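ralis-keyhook 数据说明(README)

状态:部分可用。先看"已知故障"再下载,尤其是准备上真机的。
上一版 README 作废,里面写的"开合宽度已校准"不对。

内容

手持夹爪采的演示数据。任务两个,取钥匙和挂钥匙。钥匙架是带底座的立架,横臂下面有小挂钩,钥匙用钥匙环挂着。人手拿着夹爪做,没有机械臂参与。机械臂只在后面回放和部署时出现,出事也是在那一步。

采集地点 Vellwood 二楼,七月。采集人 Afiq Govindasamy、我。标注 Zdeňka Ševčík。回放测试 Radoslava Kolář。

每条数据里有什么

视频,30 帧每秒,腕部视角
末端位姿,跟视频同一时间戳
width,夹爪开合宽度,毫米
width_raw,编码器原始值,没处理过
task,取值 pick 或 hang
flag,见下面
note,手写备注,中英文混着,别拿来训练

没有力信号。很多人问,没有。当时 Baláž 那边的指尖力传感版本没到货,就用普通指尖上了。现在看如果有力信号这个故障当天就能发现。

已知故障一:width 零点漂移(严重)

现象:回放时机械臂夹住钥匙往外拿,还没脱钩就开始平移,钥匙环卡在挂钩上,把整个架子拖走了。底座滑到桌边,Radoslava 按了急停。架子没掉下去,人没事,夹爪连杆上的一个轴套松了。

一开始以为是位姿的问题,查了一上午手眼标定,标定没问题。后来把 width 曲线叠在视频上看,才看出来:画面里指尖还夹着钥匙,width 已经是零,有的地方还是负的。

原因两条,叠在一起的:

a) 指尖内侧磨损。夹的是金属钥匙,薄,硬,反复夹同一个位置,内侧面啃得毛毛糙糙的。开工前用新指尖标的零点,之后换过一次指尖没有重标,换上去的是旧的一副。
b) Todix 记录程序启动时自动归零。启动那一刻夹爪如果没完全合拢,零点就错。手册里写了启动前要合拢,我们采集流程单上没抄这句。程序也不报警,负数照记。

a 引起的偏差慢慢变大,b 引起的是一条里从头错到尾。两种混着所以一开始怎么拟合都不对。

后果:用 width 学出来的策略,合爪的时机偏晚,力度偏大。width 是零的时候控制器理解成"什么都没夹到",于是继续给力。钥匙片又薄,本来就接近零,偏一点点就分不清夹到没夹到。夹杯子盒子之类的大东西这点偏差看不出来,所以以前的数据集上一直没暴露。

影响范围:39 条标了 flag = width_bad。视频和位姿没问题,只做视觉表征的可以照用。要用 width 的话这些全部剔掉,别试图自己平移修正,试过了,b 类能修,a 类修不好,修完的曲线看着漂亮但是跟画面对不上。

已知故障二:拖拽

跟上面有关但是单独算。挂钩上取钥匙,正确的顺序是先抬,环离开钩,再往外。部份演示里人是斜着一把拿下来的,人手会自己让一下,环一歪就出来了,机械臂不会。刚性太高,照着轨迹走就是硬拉。

这类标 flag = drag。判断标准:环还在钩上的时候末端水平位移已经开始。Zdeňka 逐条看视频标的,边界上的几条我跟她意见不一致,按她的。

夹的位置也有关系。夹在钥匙柄上比夹在下半截好,力臂短。夹下半截的时候钥匙会绕着环转,两把钥匙叠着的话更麻烦,前面一把夹紧了后面一把滑开,钥匙尖朝外翘出来。回放时翘出来的尖刮过桌面,木头桌面上有印子,Miroslava Hrubý 已经去跟物业说了。

已知故障三:丢帧

小问题。相机缓冲满了会丢,每次连着丢 3 帧,时间戳正常所以检查脚本查不出来,画面是重复的。加了 check_dup.py。跑一遍就知道。没修复,没有插值,自己处理。

反光也提一句,不算故障。桌面和钥匙都反光,顶灯开着的时候钥匙边缘经常过曝,分割模型会把钥匙和桌面上的亮条连在一起。

上真机之前

下面这些不是建议。Ralis 这边现在不满足就不让上电:

夹爪合拢后再启动 Todix,启动后看一眼读数,不是零就重来
换指尖必须重标零点,写在夹爪侧面的胶带上,写谁标的
width 出现负数直接停,不要截断成零(之前的代码就是截断的,等于把报警关了)
夹持力上限先调到最低,空跑一遍,再挂钥匙
钥匙架底座固定在桌上,双面胶不行,用夹子
急停在操作人手边,操作人不能同时看屏幕改参数
第一次回放用 0.2 倍速,别嫌慢

挂钩任务另加一条:末端水平位移之前必须有抬升段,没有就拒绝执行。check_lift.py 会查,阈值在 config 里,默认值偏保守,会误杀一些好的轨迹,先这样。

夹爪检查

每次采集开始前,还有中间休息回来的时候:

指尖内侧,看缺口,看有没有夹着毛絮线头。线头会垫出一点宽度,读数就不对了
指尖螺丝,手拧一下
连杆轴套,捏住指尖左右晃,有旷量就换
镜头擦一下

轴套那个零件要注意,出事那台换的是 Baláž 的备件,装上去偏紧,开合有点涩。涩的话编码器会滞后,width 和画面差出去。磨合一阵会好,磨合期间的数据别收进来。

指尖寿命:现在按 2000 次开合换。这个数是拍的,没有做过寿命测试,夹金属件的话大概率还得再短。谁有数据告诉我。

目录

data/ 原始,不要改
data_clean/ 去掉 width_bad 和 drag 之后的,训练用这个
scripts/check_dup.py
scripts/check_lift.py
scripts/plot_width.py 把 width 叠在视频上,建议每条都跑,肉眼看比什么统计都快
logs/estop/ 急停那次的完整日志,包括控制器侧的
flags.csv

flags.csv 里一条数据可以有多个 flag,用分号隔开。有人用逗号读进来列全错位了,是分号。

不要拿来做什么

别用来训练力控制。没有力。
别用来评测抓取成功率,演示失败的当时就删了,没留,这个是我的决定,现在有点后悔。
别当成"各种钥匙"的数据集。钥匙就那一串,架子就那一个,换个架子横臂高度一变策略就不行了,试过。

隐私

钥匙上有刻字的,画面里能拍到。公开发布之前把字糊掉,内部用可以不糊。脚本还没写。门锁不是楼里的,但还是糊。

没查完的

width_raw 里有几段跳变,跟丢帧时间对不上,原因不明。Afiq 怀疑是线缆接触不良,换了线再没出现过,但也没有专门复现。
data_clean 还没有第二个人复核。在复核完之前版本号不会动。
挂钥匙(hang)那部分 drag 标准是照搬取钥匙的,不一定合适,反方向的时候环先碰到钩,算不算拖拽没定义好。
控制器里"宽度为零即空夹"那个逻辑还在,只是外面包了一层检查。要彻底改得动 Todix 的接口,排在后面了。

问题直接提 issue,附上那条的编号和 plot_width 的图,没有图的我没法看。急停相关的别等 issue,当面说或者打电话。

改动记录

新增 flag 列,旧的 bad 列删了
data_clean 重新生成,旧的别再用
README 重写,写的急,错字先放着
截断负数的代码己删
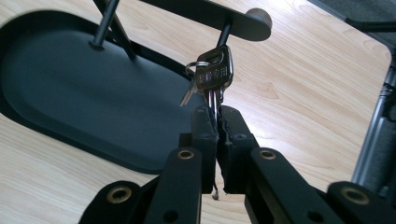 Rok Papadopoulos

夹在下半截,两把钥匙都还在环上。注意看两边指尖的内侧面,还有夹缝下面垂着的那根白色细线,检查的时候看的就是这种。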